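Dimensional Stability of Small Molded Parts: Project Report
Stelios Manolakis
Submitted 07/10/2026

1. Background

Small household goods and toys are mostly injection molded. Molten polymer is forced through a runner system into several cavities at once, and the parts stay joined to the runners by narrow gates until they are cut or twisted free. The runner is scrap unless it is reground. The Sisholm plant, in operation since 1953, regrinds its runners and returns them to the hopper. This project examined how the regrind fraction affects shrinkage.
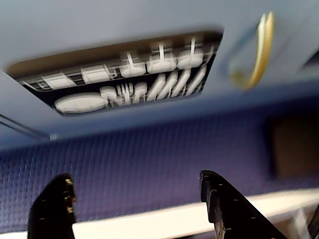 Figure 1. White parts attached to their runners by short gates.

2. Method

Polystyrene plates were molded on the Handari press at 3 regrind levels. A total of 1033 plates was measured with a digital caliper after cooling overnight. Length was recorded parallel to flow and width across it. Plates with visible short shots were rejected - 11 in all - and are not included in the total. 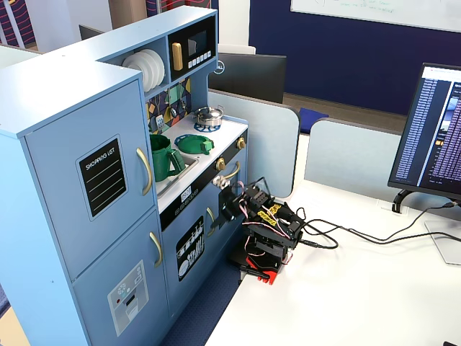 Shrinkage across the flow was greater than shrinkage along it at every level. The difference grew with regrind fraction, but the caliper resolution limits what can be claimed for the lowest level. Gate position had a larger effect than expected. Plates nearest the sprue were consistently longer, which agrees with the packing pressure model in Ververidis.

3. Further work

The Skunberg mold has balanced runners and will be tested in September.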